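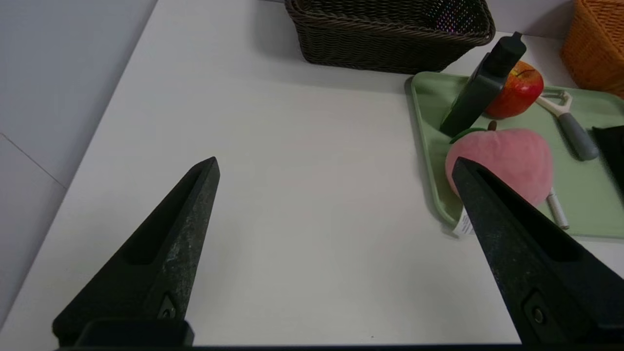
A pink plush peach on a light green tray.

Furtado used to hire the way most mid-sized companies do. A job opened, an ad went up, and a manager read through the resumes in the evening. Anyone with a long gap in their work history tended to land at the bottom of the pile.

Two years ago the payroll company, which has 1191 employees across its offices in Bronthorpe and Brurnimlow, began asking managers to read applications with the dates removed. Job titles and duties stayed in. Years did not.

The change brought in people in their fifties and early sixties who had stopped work to look after a parent or a spouse. The company has since hired 146 of them, most for part-time posts in customer accounts and data checking.

Returning after a long break is rarely simple. Software has moved on, former bosses have retired, and references are hard to find. Many applicants also still have someone at home who needs them at 3 p.m. – a shift that ends at five is no use to them.

Furtado's answer was to split some full-time jobs in half and let each pair work out the hours between them. New starters spend their first month beside a colleague before taking calls alone. Those who pass a bookkeeping course run by Tasodex, a training firm in Bronthorpe, get a one-time payment of $2000.

Some managers were against it. They worried about handovers, and in the first winter a few customers did complain that they had to explain the same problem twice. A shared log, filled in before each changeover, has cut those complaints but added ten minutes to every shift.

Pay is another sore point. Part-time staff earn the same hourly rate as everyone else, but team leader jobs are still full-time only. A review of that rule is due in September, and several of the returners have already asked to take part.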